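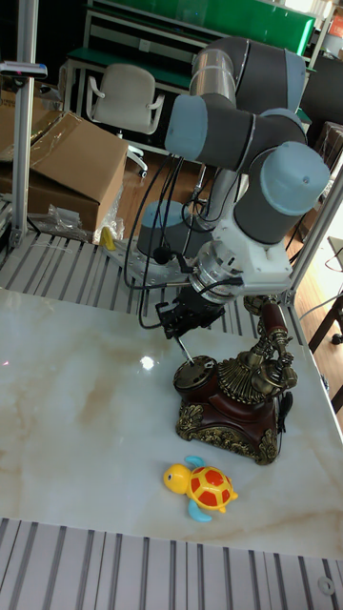

Old-style telephone, dark reddish-brown body, gilt scrollwork along the base.

23rd November

Second batch of the brown glaze, Gronow recipe, 100 g dry weight. Sieved twice through the 100 mesh. The first batch from October was too thin on the rims and went a dull khaki where it ran, so this time I held back a little of the water. It settles hard overnight and will need a spoonful of Epsom salts solution if we make a full bucket.

Test tiles are the Losar body, bisque fired, all from the same bag. Dipped for a count of three, then half of each tile dipped again once the first coat had lost its shine. Éabha did the last few and her second coat is more even than mine - she goes in at an angle and doesn't stop.

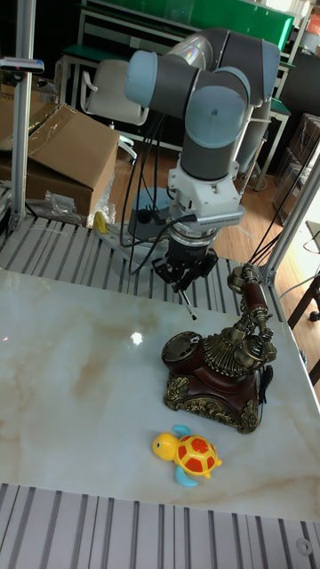

Left them on the rack by the door to dry with the lid of the kiln open. Wiped the feet with a damp sponge. Two tiles had pinholes already, which I rubbed over with a fingertip. I've marked those with a cross on the back in iron oxide so we don't blame the firing.

Kiln settings as before: 100 an hour to 600, then full to top, soak 15 minutes. Switched off, bungs in. Lid stayed shut until the next morning.
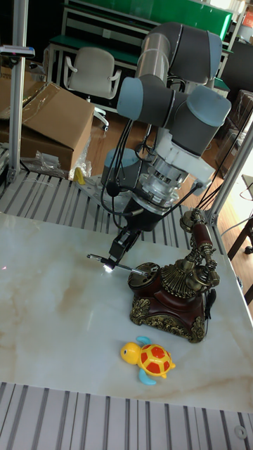 ## Results

- Single coat: brown, slightly streaky, breaks to tan on the edges.
- Double coat: much darker, nearly black in the texture, good gloss.
- Crossed tiles: one healed over, one still pinholed.
- Tile 7: crawled at one corner. Grease, I think.
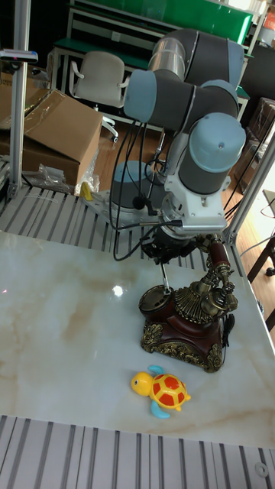 Double coat is the one to carry on with, but the colour needs to be warmer. Idris wants it for the lidded jars with the gold lustre, and at the moment the brown is too cold to sit next to gold. What we're after is closer to that old-fashioned telephone, the ornate one. I'll try red iron oxide up by one per cent and then by two, same body, same dip.

Lustre firing comes after that, in the small kiln. Brandska pot is down to the last third and has thickened, so order more before starting on the jars. Box of 215 cones arrived as well - put on the top shelf, wrong ones, to go back.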